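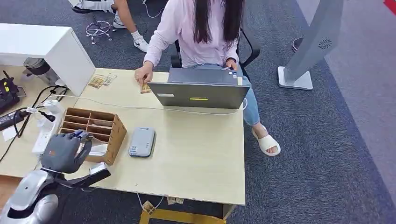 Solange Pruvost wants to know, before anything else in this report, whether a shop manager could leave the machine alone with a cluttered surface and come back to find it tidy. She has asked it at both review calls and it is a fair question. The short answer for this period is no, not yet, though we are closer on small flat goods than we were when the grant began.

Progress report, second period
Project: Small-item tidying in homes and shops
Prepared by Njoroge Okoth for the Prorndale fund

What we set out to do

The plan for this period had two parts. The first was to move from a cleared test bench to ordinary desks and counters, with cables, chargers and people left where they were. The second was to get the hand putting small items into a divided organiser, which stands in for a shop display, a cutlery tray or the pigeonholes behind a counter.

Both parts have been started. The second is behind.

Work done

We ran 500 attempts at the basic task, which is to pick up one small item and place it in a chosen slot. Of these, 279 ended with the item in the right slot and nothing else disturbed. We count an attempt as failed if the item goes into the neighbouring slot, even though a person might well accept that at home. Hervé Marty would like a softer score reported beside the strict one, and we will do that from the next period.

Most of the failures came at the slot itself. The fingers can hold a card or a thin packet well enough, but turning it edge-on and letting go without dragging it back out is still hard. Printed packets are worse than cards. They bend, and the planner assumes they don't.

Cables caused fewer failures than we expected and more lost time. The arm slows down near anything it can't identify, and a loose lead across a desk is enough to make it stop and look again. Perrine Hamel has rewritten this part so that a cable lying flat is treated as surface unless it moves. The change went in late in February and was not used for the attempts counted above.

Working near people

We said in the proposal that we would test with someone seated at the same desk, getting on with their own work. This has gone better than the slotting. The arm keeps to its own side and gives way when a hand comes across. The complaint we hear most is that it takes too long — people finish the job themselves because waiting is irritating. A seated person can put a packet in a slot in 3 seconds. Our limit for a single attempt is 30, and a good many attempts used most of it.

Shop-floor visit

Léonie Bailly spent a morning at the Harero stockroom in Ostwood watching the staff refill counter displays. She came back with a list of things we had not allowed for. Packets fall on the floor all the time and get picked up in passing, which our arm cannot do from where it is mounted. Staff also square up a row with the side of the hand after filling it, and customers notice when this hasn't been done. We have no squaring-up motion at all. I have asked for it to be added to the work plan in place of the drawer-opening task, which I no longer think we can reach within this grant.

The Harero manager told her she would be glad of a machine that did only the refilling, slowly, after closing. That suits us better than a busy counter in the middle of the day, and I suggest we aim for it.

Spending

We are within budget overall. Fingertip pads wore out faster than planned and we have moved money from travel to cover a second set. The order with Domínguez is placed, but delivery has slipped once already. Staff costs are as forecast.

Next period

Repeat the basic task with the new cable handling, on the same desk layouts, and report strict and soft scores.
Add a squaring-up motion for filled rows.
Work on release into narrow slots, starting with stiff cards and moving to packets.
Run one evening trial at Ostwood if the pads arrive.

Decision needed

Please confirm whether the drawer-opening task can be dropped. Hervé needs an answer before he books the workshop time, and I can talk it through with Solange on the next call if that is easier.

We use cookies to help this site work and to see which pages are read. You can change your settings at any time. Accept all. Manage cookies.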